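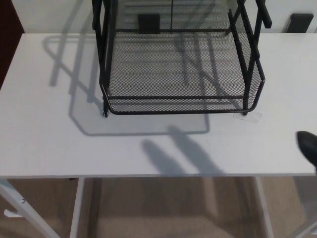 Subject: Re: [letterswap] How do you all keep up with replies?

Hi everybody,

Perihan Değirmenci wrote:

> I joined in February and I already have letters from nine people, which
> is wonderful and also a little terrifying. I answer whichever one is on
> top, so the poor soul at the bottom waits forever. Do any of you have
> a method? And do you keep copies of what you send? I told the same
> story about my aunt's wedding to Pao-chu twice and she was very nice
> about it.
> Also, what do you do about ink showing through? My paper is hopeless.

Perihan, welcome, and please don't be terrified! I've been on this list long enough to have told everyone about my knee surgery at least once, and people still write to me. (The aunt's wedding sounds like it could stand a second telling anyway.)

I went through the same thing my first year. I had a shoebox, and every new letter went in the front, and I'd pull from the front, so you can guess how that went. One woman in Drullthorpe waited from spring until almost Thanksgiving to hear whether I'd found my cat. I had found the cat. The cat had been home for months.

What I do now is dumb simple. When a letter comes I read it right away, standing up, usually still in my coat, and I write the date it arrived in pencil on the corner of the envelope. Then it goes to the back of the line. I answer from the front and I don't let myself skip, even if the one at the back is the juicy one. The only exception is bad news. If somebody's sick or has lost someone they get a postcard that same evening, just a few lines, and the real letter comes when their turn does.

I write two letters a week, more in winter. I used to try for one every day and I hated it, they all started sounding like a dentist's reminder. Two is comfortable. Do the math with your own stack and you'll see nobody waits longer than five weeks or so, and that's pretty respectable for this crowd (I'm looking at you, Pao-chu Ng, whose Christmas letter reached me with a valentine in it). 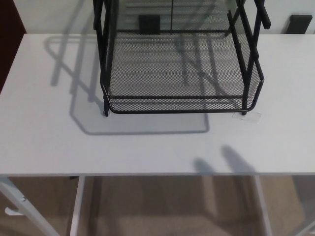
As for copies, I don't keep full ones. I tried carbon paper for a while and it was messy, and then I tried taking photos with my phone and never looked at a single one. These days I have a cheap notebook with a page for each person, and after I seal the envelope I jot down what I talked about. "Knee. Tomatoes. Asked about her son's driving test." That's all. Before I write the next one I glance at the page and I know what I've already said and what I was supposed to ask. It takes a minute, tops. I've filled more than 131 pages that way, and it's funny to read back through, because you can see exactly when I got obsessed with sourdough and exactly when I quit.

Now, ink showing through. I have opinions! If you're using a fountain pen, try a finer nib before you buy new paper. I was all set to blame my paper and it was the pen, it just gushed. If you do want new paper, I've been happy with the Dasholm pads, the cream ones. They're a bit toothy, so if you have a scratchy pen you'll feel it, but I can write on both sides and still read it. The Giraldo sheets are prettier and I keep some for birthdays, but they're thin and I only use one side. Somebody here was raving about Noltinum ink last year and I never got around to trying it. Whoever that was, do you still like it? Does it hold up if the envelope gets rained on? My mail carrier is a sweetheart but the box leaks.

Oh, and thin paper does have one thing going for it, if you write overseas. I can run on for pages and it still goes at the lowest rate. Weigh it first though. I had one come back to me for postage after 12 days and I was so mad I nearly didn't send it again.

Perihan, if you'd like a tenth person, I'm happy to be at the very bottom of your stack. I'm patient, I like weddings, and I promise not to mention my knee until at least the second letter.

Off to go start supper. Would love to hear how the rest of you do it, especially anybody with a really big list of people.

Lorna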